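设备采购与预算会议纪要

时间:七月,下午2时
地点:布雷克(Brekke)楼小会议室
主持:Roald Lunde
参会:采购组、现场操作组、财务组

一、上次会议遗留事项
利尔尼亚(Lirnia)的报价单已收到,有效期到下月底。特伦比(Trunby)的报价缺运费一项,采购组继续催。

二、手持夹爪采购数量
操作组提出,双手任务须两把夹爪同时使用,备用件不足时只能停工。申请新购手持夹爪40把,分两批到货。财务组同意第一批列入本季度预算,第二批待验收后再定。

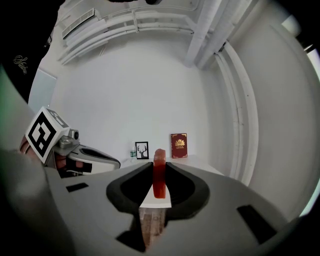

图1 夹爪夹持红色长方块,左侧为另一把带标记块的夹爪

三、指垫与标记块
1. 指垫按耗材管理,不再随整机报固定资产。首次备货52副。
2. 标记块统一由Lirnia供应,尺寸沿用现行图纸。操作组要求到货后先抽检打印清晰度,不合格的整箱退回。
3. Roald Lunde询问能否自行打印标记。操作组答复可以,但贴合角度不好控制,暂不采用。

四、工位与桌面物品
现有白色桌面继续使用,本年度不换桌。盘子、画框、书本、水瓶等物品列入低值易耗品清单,由操作组统一登记。另购一批不同硬度的方块,费用从耗材科目支出。

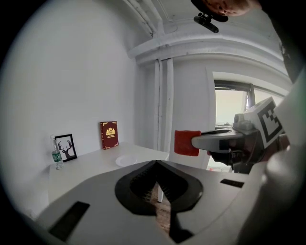 图2 右侧夹爪夹持红色海绵状方块,后方为桌面物品

五、机械臂规划
佐尔索普(Zoltthorpe)项目下半年拟上机械臂,本次只讨论预留额度,不定型号。会议同意设备总预算的70%用于夹爪及配件,其余留给机械臂前期费用。财务组提醒,安装和培训费须单列,不得并入设备款。

六、待办
采购组:取得Trunby完整报价,做成对比表。
操作组:提交指垫更换记录和方块规格。
财务组:核对第一批付款节点。
Roald Lunde:确认机械臂安装位置的供电条件。

下次会议时间另行通知。

最后更新:七月
联系:采购组办公室 | 版权所有 | 返回顶部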